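Stindside Sewing and Mending Circle
Minutes of the Members' Meeting, August 16, 2026

The meeting opened in the upstairs room. The July minutes were read and approved with one correction: the overlock machine was serviced by Vevent and not by Baltari.

Money. The balance stands at $2110. The only large expense since the last meeting was thread and needles. Members agreed to leave the yearly fee at $35. A motion to offer a half-year fee for people joining after July was made, seconded and passed.

Mending days. The spring and summer mending days brought in 100 items, mostly pants, jackets and bedding. Zippers are still the slowest job. It was agreed that zipper repairs will be taken by sign-up only, and that people bringing them must buy the zipper first. A sign saying so will go by the door.

Knit fabrics. Several members asked for help with T-shirts and other thin knits, which keep getting stretched seams. A short evening class will be held on needle choice, presser foot pressure and cutting on grain. Members should bring a piece of plain knit to practice on, washed ahead of time.

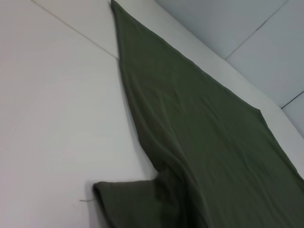 The class will be free to members. Guests pay at the door, the amount to be set next month. Ballpoint needles will be supplied.

Fabric order. Baltari has raised its minimum order to 29 yards. Lumanlan has no minimum but charges for shipping. After some discussion it was decided to order lining from Baltari and get everything else from Lumanlan until the end of the year. Members who want to share in the lining order should add their name to the list on the cupboard.

Room. The heating will be looked at before winter. The lamp over the back table flickers and has been reported again.

Other business. A request to borrow the dress forms for a school play was approved. The forms must be back before the next mending day.

The meeting was adjourned.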